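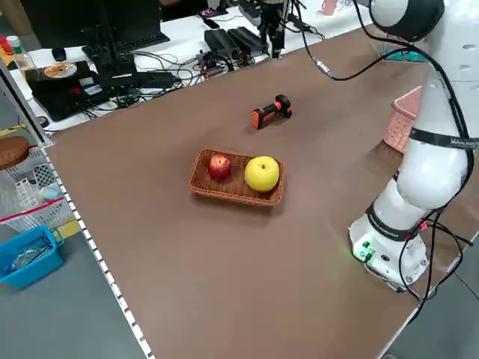

Meloslow arm, first month

I put off writing about the Meloslow until I had used it enough to have an opinion. It has been on the table for over 5 weeks now, so I'll give it a try.

The kit is sold through Karklow and cost me $2595. You get the arm, the power supply, the control box and a printed manual that I stopped reading early on. Shipping was slow. Dwight Marchand ordered his in April and had the same trouble, so plan for a wait.

Setup took an evening. The base went on without a fight. The cables did not. They run down the outside of the arm, and if you leave too little slack at the upper joint, it stops and throws a fault. I redid mine twice.

I have been using fruit for practice, mostly apples in a wicker basket. A big yellow one and a small red one need different grip widths, and the software lets you save both as presets. The low sides of the basket help. With a deeper one I kept bumping the rim on the way out.

What I don't like: the teaching software forgets the last position if you close it without saving, and there is no warning. Support answered my email in 10 days and told me to save more often.

Would I buy it again? Yes, at this price. If you only want to move light things short distances, Dudek has a smaller arm for $800 and I would look at that first. Next I want to try screwdrivers and other things with handles.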